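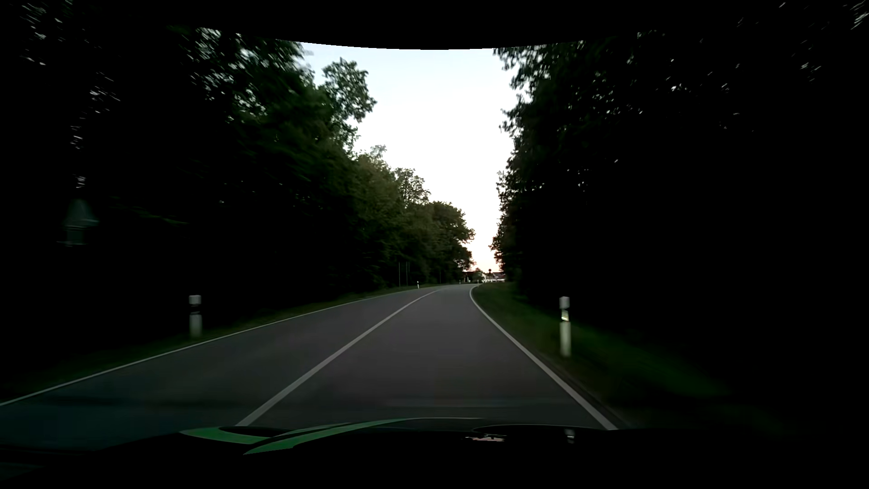
Rural Bus Service and the Numbers Behind It
Unit 4 handout – read before the seminar

Most of you will have seen the claim that the Stodardale evening bus "transformed access" for the villages east of town. I would like you to doubt it for an hour. The claim rests on one survey and one ridership table, and neither says what the press release says it does.

1. What was counted

The operator, Kuvovo, reported 2,169 boardings for March. A boarding is a person stepping onto a bus. Someone who changes at Surnov and comes home the same way is four boardings, and the table doesn't separate them out. Divide before you admire. 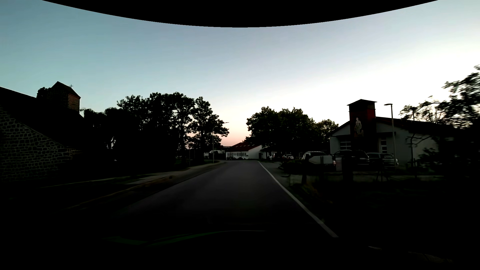
2. Who was asked

The survey went to 603 households and 261 sent it back. That is a decent return for a paper form, but people who ride the bus are more likely to fill in a form about the bus. The report calls the sample "representative" and gives no age breakdown. Be suspicious of that word whenever it turns up without a table next to it.

Note also that Kun, the farthest village on the route, supplied 51 of the forms. Its last bus leaves before most evening shifts end. I can't find this anywhere in the summary, only in the timetable at the back. 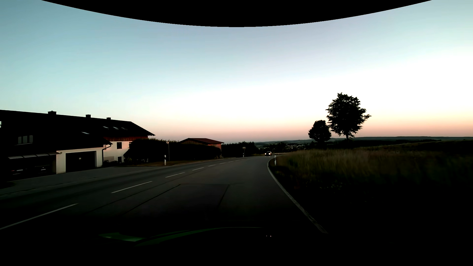
Does a rise in boardings mean more people can get to work?
Only if you know why they were traveling. The same people may be making more trips, or they may have switched from a lift with a neighbor. Ask for trip purpose and for what the rider did before.

3. The cost per trip

The report divides the yearly subsidy by yearly boardings. A fairer figure would use passenger miles, and would leave out the school runs – these were paid for from another budget and existed already.

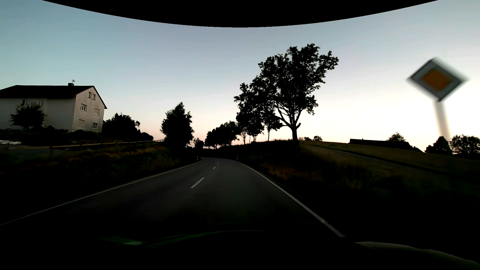 Fig. 4. Country road at twilight.

For the seminar, bring one sentence from the press release that you think the data supports. Write down the page number. If you can't find one, bring the closest and say what is missing.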